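A morning at the Famance pottery open day

Famance opens its doors once a year, in March, and I have been meaning to go for ages. This year I finally got my name down in time. 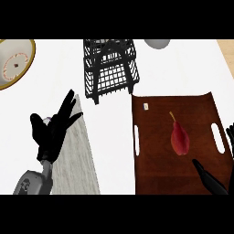 The train gets you as far as Lisamance, and from there it's a steep walk up past the old brickyard. Wear proper shoes! I got to the gate just before ten and there was already a line down the drive, mostly people who had grown up eating off Famance plates and wanted to see where they came from.

Our group went around with Unnur Mikkelsen, who runs the glaze room and talks faster than anyone I've ever met. She started us in the clay store, a long cold shed that smells like a riverbank, and then took us through to the casting benches. I had no idea how much of the work is just trimming. Every cup comes out of its mold with a seam down the side, and somebody takes that seam off by hand with a little knife and a damp sponge. They let us try it. Mine had a dent you could rest a thumb in, and it went straight back into the slop bucket with everyone else's.

The kiln hall was the part I'd come for. There are two kilns, and the bigger one (the staff call it Amarasinghe, after the engineer who built it) holds 826 pieces when it's fully packed. It was cooling when we were there, with the door open a hand's width, and you could feel the warmth from the other side of the yellow line. A woman behind me asked about temperatures and got a ten-minute answer, which I loved and my feet did not.

After that came decorating, up a flight of iron stairs. Kobina Fiadzo has been banding rims there for years. He sets the plate spinning on a wheel, loads the brush, holds it perfectly still and lets the plate do the moving — one turn and the line meets itself. I must have watched him do a dozen. He told us the brushes matter more than the paint, and that he hides his good ones.

Lunch was soup and rye bread in the packing room, and then the seconds sale opened. They had put out 500 pieces and the good serving bowls went fast. I came home with four side plates and a jug with a slightly crooked spout that pours beautifully.

If you go next year, book the early tour and bring a bag with some newspaper in it. The Jandent bus back down to the station leaves at twenty past the hour, and the stop is across the road from the gate, by the mailbox.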